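Search this site Search

Tonham's big pack-up is nearly done

2 min read

Oct 2, 2018

I popped into the old Tonham supply store yesterday to see how the move was going, and wow, what a difference since August! Back then you could barely get in the door. Now most of the shelves are bare, and the 200 boxes bound for the new place on Zutell Street are stacked along the back wall, labelled by colour.

Sheyla Cárdenas has been running the sort-out, and she showed me how they've been doing it – everything gets tipped into a deep bin, gone through, then packed or set aside. She swears by the bins with sloping sides (so do I now, I want one for the garage).
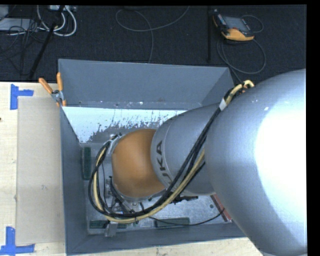 There are 60 boxes still to fill, mostly odds and ends from the Pemidmont shop that closed last year. Sheyla's favourite find so far is a bundle of old Kalniņš catalogues with somebody's neat pencil notes in the margins. Those are staying with her!

Anything that isn't making the trip goes on the giveaway table by the front door, open until 8 each evening this week. Bring your own bags, and please park on the side street so the truck can get in.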